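Sirnlow lab notebook
Home | Notebook | Visits | Equipment | Safety | Search

Open day, January. Second half, demo table

Writing this up the same evening, while I still remember which settings we ended on. Sulastri ran the talk and I ran the arm. Dimas Majimbun came over from Erarholm with a group from their training shop, plus people from the neighborhood who had seen the sign out front.

Setup

The demo was the stirring one. We had planned to show the peg board, but the new plate for it did not come from Vastach in time. Stirring a glass of water with a wooden stick needs no special parts, and people understand it right away. The green marbled top stayed on. I wanted to go back to plain gray after the last visit and Sulastri voted against it.

Checks before the doors opened:
- E-stop tested from both sides of the table.
- Speed cap set low and locked on the pendant.
- Gripper homed, fingers wiped.
- Glasses filled at the sink and carried over by hand. No pitcher near the rails.
- Paper towels within reach.

The stirring routine is the one Ilie wrote last fall. I changed only the approach height and the radius of the circle. The old radius was set for wider glasses and would have put the stick against the wall. It now logs one line per step, up to 2000 lines, then starts over.

Running it

Visitors came in groups and stood behind the tape. Sulastri talked through the approach, the grasp and the stir, then took questions while I reset. Between runs I jogged the arm by hand from the pendant so people could see it move one joint at a time. That got more questions than the stirring did.
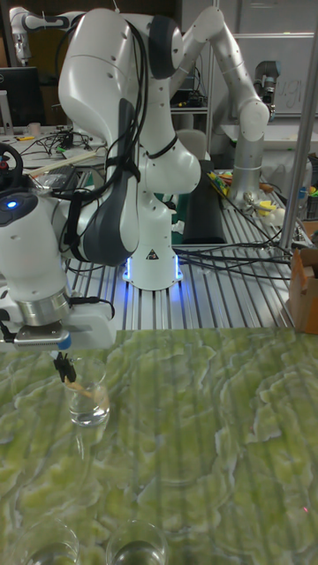

Stick held in the fingers, end down in the water; the other picture has the fingers open over a glass.

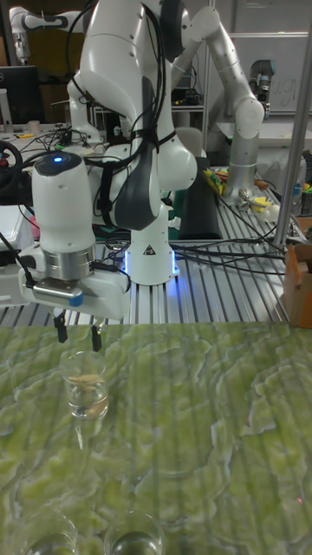 Questions we got

How does it know where the glass is? We said the positions are taught ahead of time for this demo and the glass has to be put back on its mark. One of Dimas's trainees asked what would happen if she moved it two inches. Sulastri told her it would stir the table.

Can it feel the glass? There is force sensing and it will stop on contact above a threshold. I offered to show it with a foam block and did, two times. It stopped both times. I would like that to be a planned part of the talk next time, with the block already on the bench.

How long did it take to program? Ilie's first version took an afternoon. Getting it to grip the stick at the same angle every time took most of a week.

How strong is the grip? I did not have the number with me. Put the data sheet in the demo folder.

Dimas asked about borrowing the routine for a class at Erarholm. Their arm is older and the gripper stroke is shorter, so the grasp values will need to be redone. I said I would send the file with comments. He also wants the tape layout.

Counts and problems

Run log shows 94 stir cycles for the day. Four of them ended in a stop, all on the grasp step. I think the stick was sitting too low when I handed it over. The log only gives the step number and the stop code, so I can't separate a bad handoff from a bad finger position. Need to add the finger width to that line.

The talk was hard to hear at the back whenever the compressor kicked in. Sulastri wants it off during talks. Fine with me as long as whoever does it writes it on the board.

To do
- Send Dimas the file and the tape layout.
- Add finger width to the grasp log line.
- Ask Vastach again about the peg board plate.
- Cut a stand for the sticks so the handoff height is fixed.
- Put the speed cap back to normal before the morning tests. Sulastri has the key.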